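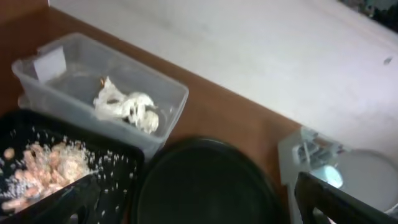

Stutholm Residents' Forum
Shared Kitchens and Common Rooms
Topic: Proposed change to dish storage and overnight drying

J_Han_Housing
Posted 9:12 a.m.

The Housing Office is reviewing the rules for shared kitchens in Stutholm and Dunthorpe. The present rule states that all dishes must be dried and returned to a cupboard within 2 hours of use. Several residents have written to say that this is not practical for those who cook late. The draft rule would allow dishes to remain in a rack overnight, provided that the rack is cleared by noon the next day.

Comments are invited from residents of both buildings. They will be attached to the review paper in January. Please state your building and keep remarks to the subject.

Jiahui Han
Housing Office

corridor_b
Posted 9:40 a.m.

Dunthorpe, second floor. I support the draft. The present rule is not followed by the majority of residents on my floor, and it has not been enforced during my time in the building. A rule that reflects ordinary practice would be preferable.

m.pellow
Posted 10:05 a.m.

Stutholm, ground floor. I must register an objection. Our kitchen serves 12 residents and has one rack. If one household leaves a full load in it overnight, the rest have nowhere to put a wet pan at breakfast. The noon limit does not help those who leave for work at seven.

corridor_b
Posted 10:21 a.m.

With respect to the previous comment, the difficulty described is a shortage of racks. The Office could be asked to supply a second one to each kitchen serving more than a certain number of residents.

m.pellow
Posted 10:33 a.m.

The ground floor counter will not take a second rack. This was raised when the kitchen was refitted with Rakena units, and the answer then was that the counter depth was fixed. I would ask that the draft be limited to kitchens with adequate space.

tristness_annex
Posted 11:50 a.m.

I write from the Tristness annex, which is not named in the notice. Will the rule apply to us? We have operated our own arrangement for some time and would not wish to see it replaced. The main points are as follows.

1. Washed items go in the rack, with plates at the back and cups at the front.

2. Items waiting to be washed are kept together on a tray or in a bowl, and are not left in the sink.

3. Items being stored go into a lidded bin, marked with a room number.
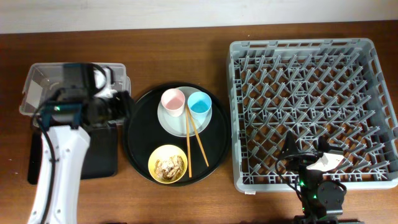 4. Any item left for more than 2 days is moved to the shelf by the door. The owner may collect it from there.

5. Knives are washed, dried and put away at once. No exception is made.

J_Han_Housing
Posted 1:15 p.m.

Thank you for these comments. The annex was left out of the notice in error and will be included in the review. No decision has been made as to whether one rule should cover all three buildings.

On the question of racks, the Office has a budget of $50 per kitchen for small items. Wall-mounted racks may be considered where counter space is limited.

m.pellow
Posted 1:48 p.m.

A wall-mounted rack would be acceptable to me, subject to its position. It should not be placed over the kettle.

quiet_hours
Posted 3:30 p.m.

Stutholm, top floor. I disagree with point 4 of the annex arrangement. Residents may be away for a weekend or longer, and their property should not be moved without notice. A note on the rack should come first.

tristness_annex
Posted 4:02 p.m.

A note is left in most cases. I accept that the written version does not say so and will ask my neighbors to amend it.

J_Han_Housing
Posted 4:20 p.m.

The thread will remain open. Residents who prefer to comment in private may write to the Office directly.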